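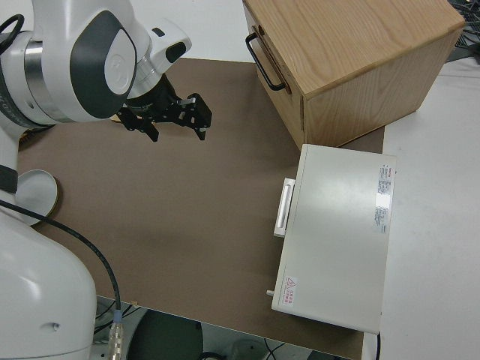

Figure 2. Robot arm with a two-fingered gripper above a brown work mat.

4. Findings: the drawer and what lives in it

4.1 What people kept

We asked 27 people to show us every limited-edition make-up item they owned, and between them they produced 101. Our definition was generous. Anything sold with the words "limited edition", "trend edition", "seasonal" or "while stocks last" on the box was let in, and so was a Wotitz bronzer whose box had been thrown away but whose owner could recite the leaflet. Items from the permanent range were set aside, sometimes over protest. One participant held that her everyday mascara ought to be included on the grounds that the shop never had it.

The interviews ran until October 2024 and took place wherever the make-up was kept. In most homes it was a drawer. In others it was a shoebox, a shelf above the bath, a biscuit tin, and in one case the glove compartment of a car, which we visited. We had planned to weigh each product and compare it with the net weight on the label, so as to estimate how much had been used. The plan lasted until the first loose powder. After that we fell back on three broad groups: untouched, tried, and in use. "Tried" covers anything with a visible mark on its surface but no sign of regular wear, such as a blusher with a single fingertip dent or a lipstick whose point had gone blunt on one side only.

The untouched group was larger than we had expected, and the in-use group was made up largely of nail polish. Polish seems to escape the treatment given to everything else. Participants said it went thick if left alone, and treated this as a kind of deadline. Highlighters and bronzers with a pattern pressed into the surface did worst by our measure, or best, if the aim of a highlighter is to reach old age unharmed. A powder stamped with a shell, a leaf or a palm tree was almost never brushed across the stamped part. Several had been used neatly around the edge, so that the palm tree stood on a small plateau with the metal of the pan showing around it.

4.2 Reasons given for not using it

The commonest reason was that the product could not be replaced. It was offered so promptly, and in such similar words, that we began to suspect the packaging of having written it. When we asked whether the participant would buy the same thing again if it came back, though, the answers grew vague. Some would. A fair number said that they would not, as they had one already.

A second reason was the occasion. Turquoise eyeliner bought for a beach holiday was being kept for another beach holiday, and the holidays since had been to places judged wrong for it. Participants were exact about what the right occasion would look like and much less exact about when it might turn up. One had saved a coral lip tint for a wedding, had gone to the wedding, and had worn her usual lipstick "so as not to risk it".

A third reason was colour, and it came out slowly. People were fond of the shade in the pan and doubtful about it on the face. We heard a good deal about gold. Gold had looked splendid under the lights of the Festow branch where it was bought and had looked, at home, like a symptom. Few participants blamed the product. They tended to speak as though their skin had let it down, and two of them said they were waiting for a tan.

Price hardly came up. Most of these items are cheap, which is much of their charm, and we had supposed that a cheap thing would be used more freely than a dear one. We found no sign of it. An inexpensive Wotitz shimmer stick was guarded just as fiercely as a Clullent palette that had cost its owner what she called "a proper sum", and the palette at least had been opened.
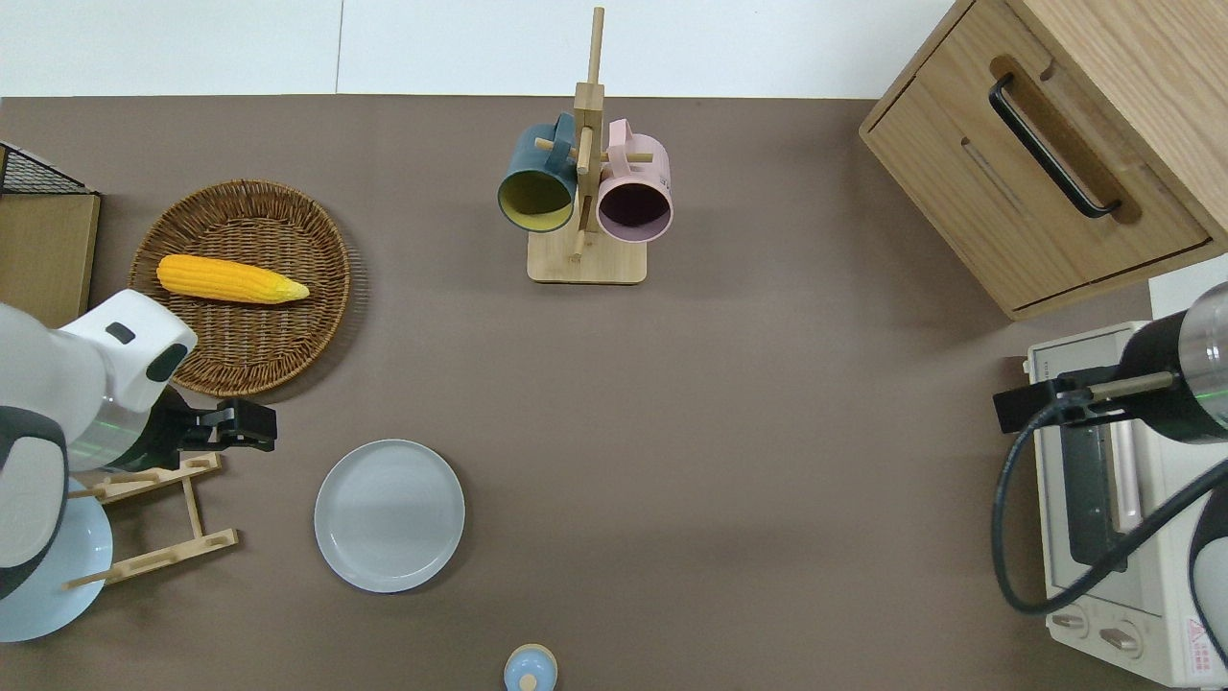

According to Umesh Pathak, we have the whole thing the wrong way round. His view, put to us in a long message after he had read a draft of this section, is that the products are being used perfectly well, only not on anyone's face. They are taken out, looked at, smelled, shown to a sister and put back. "You are measuring a picture book by how many pages have been eaten," he wrote. He added that he would expect the most attractive items to be the least worn, and that if they were not, the designers at Wotitz should be asked to explain themselves.

We think he has a point, and have tried to be fair to it below, though we would note that a picture book does not usually carry a symbol telling the reader to throw it away after a year. There is also the matter of what people told us unprompted. A good many participants apologised for the drawer before opening it. People do not as a rule apologise for their picture books, and we take the apology to mean that they themselves saw wearing the stuff as its proper end and felt they were behind with it.

4.3 Handling without wearing

Following the objection, we went back to our notes to see what participants had done with the products while talking about them. We had not set out to record this, so what follows is patchy and leans on whichever of us was holding the pen.

Nearly everyone handled the items in a set way. Compacts were clicked open and shut. Lipsticks were wound up, looked at, wound down and capped, often without a break in the conversation. Anything with a coconut or sun-lotion scent was sniffed and then handed to the interviewer to be sniffed, and declining was not treated as an option. Swatching on the back of the hand was rarer, and was mostly kept for products already in the tried group. One participant swatched an untouched cream blusher for our benefit and was at once so plainly sorry that we have since changed the consent sheet.

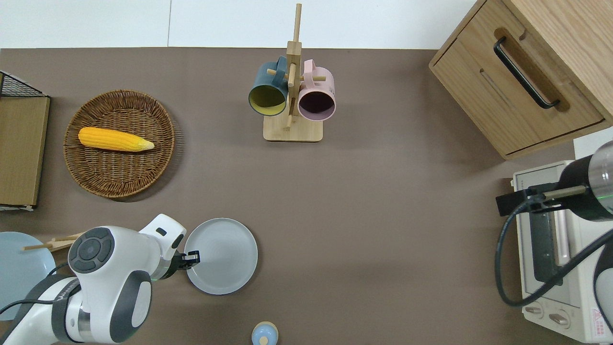 Boxes mattered more than we had allowed for. A product still in its outer carton was nearly always untouched, and its owner could usually say where and with whom it had been bought. Once the carton had gone, the item slid down in rank and was more likely to be found loose among the tweezers. We cannot say which comes first. It may be that people throw away the box of a thing they mean to use, or that a thing without a box no longer seems worth saving from use. The one participant who kept empty cartons in one drawer and their contents in another said that she did not see what was odd about it, and on reflection neither do we.

The display stand also turned up in people's accounts, years after it had been cleared away. Participants remembered the cardboard, the wave or the sunset printed on it, the gaps where the popular shade had been. Several had bought their second choice for no better reason than that the first was sold out, and had come to regard it with real warmth. A few had gone on to look for the first choice in other branches of Festow, and one had made a trip to another town in February for a summer bronzer, with no success and, she said, no regrets.

4.4 Throwing away

We ended each visit by asking which item the participant would part with first. Most could name one quickly. Very few would then put it in the bin, even when it had plainly gone off, and we were offered more than one elderly lip gloss to take away with us. The favoured method of disposal was to give the thing to a younger relative. Since the gift had to be in good condition, the items given away were the untouched ones, and the separated, waxy-smelling ones stayed where they were.

Age was judged by nose and by memory, very seldom by the open-jar symbol. Participants who knew what the symbol meant did not behave differently from those who took it for a brand logo. An untouched item was widely believed not to age at all, as if the clock began at the first fingertip. For a sealed powder this is not a bad guess. For a cream sold in a warm summer and kept above a radiator it is a hopeful one.

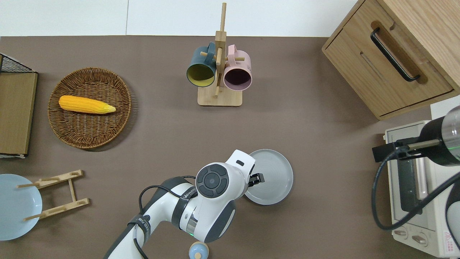 Figure 3. Tabletop with an ear of corn on a round woven wicker basket and a pale light-blue plate.

4.5 Limits

Our participants came to us through a notice in the newsletter of Uniyal, a small mail-order shop for nail polish, and they like make-up more than most people do. Someone who bought one trend-edition lipstick on the way to the station, wore it out and forgot it would have had no reason to answer, and would have had nothing to show us if she had. Finished products are missing from our count altogether for the same plain reason. A household that uses everything up looks, by our method, exactly like a household that never bought any.

There is also the effect of the visit itself. Around 3 of the drawers smelled strongly of furniture polish, and we doubt that they always do. More awkwardly, some participants wrote to us afterwards to say that they had begun wearing the things they had shown us. One had started on the palm tree. She reported that it was a nice enough colour, a little warm for her, and that underneath the pattern it was the same all the way down.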